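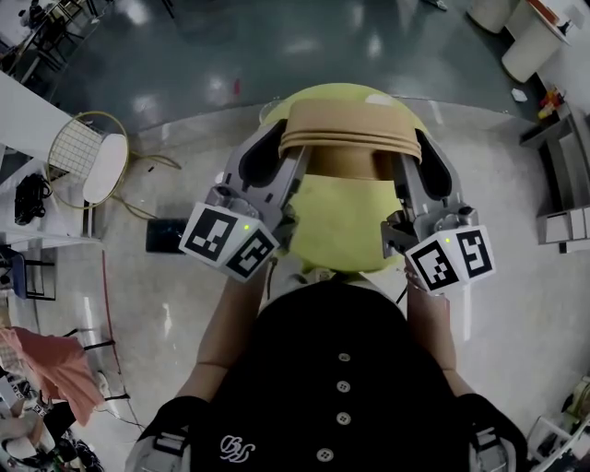

My nephew's robotics club meets on Saturday mornings, and in May I started going along because his mother needed a ride for him and I had run out of excuses. I used to fix photocopiers for a living. I have watched plenty of machines do the wrong thing with great confidence, so I didn't walk in as a believer.

The project this term is called Tititz. The kids picked the name and I've stopped asking. The idea is that you hold a gripper in each hand and do a job yourself, over and over, and the recordings go to train a robot arm that will supposedly do the same job later. The club doesn't own the arm yet. Delwyn Costigan, who runs the sessions, says it's coming. He said that in March too.

The task they argued over for two weeks is putting a container on top of a big yellow-green ball. Balance it, steady it from both sides, let go. I asked why anyone would want a robot to do that. Daniyal Siddiqui, who is sixteen and far more patient than I am, said it forces both hands to work together, and that if you only ever practice on a flat table you end up with a robot that only likes flat tables. Fair enough. I still think they chose it because it's fun.

And it is harder than it sounds, I'll give them that. The finger pads grip fine, but you lose all the feeling in your fingertips, so you squeeze by eye. I had 15 tries. I'm not going to say how they went. Wing-yan Chou did a set of 50 without a break and then ate a whole sleeve of crackers.

What bothers me is the scoring. The kids keep a sheet, and by lunchtime it said 82 good runs. I asked what "good" meant and got three different answers. One was that it stayed on the ball. One was that it stayed on until somebody said stop. Aqeel Ansari thought a run still counted if you caught the container before it reached the floor, which would have helped my own numbers a lot. They're going to feed all of that in together and then wonder why the thing is confused.

I said so, probably too loudly. Delwyn wrote "define good" on the whiteboard and underlined it, and we moved on to tangled cables — a subject on which I do have experience.

There's a showcase at the end of term. The flyer says the robot will "learn from our students." Maybe. I'd settle for seeing the arm come out of a box. My nephew wants me to come back next week and bring my good screwdrivers, so I suppose I'm going.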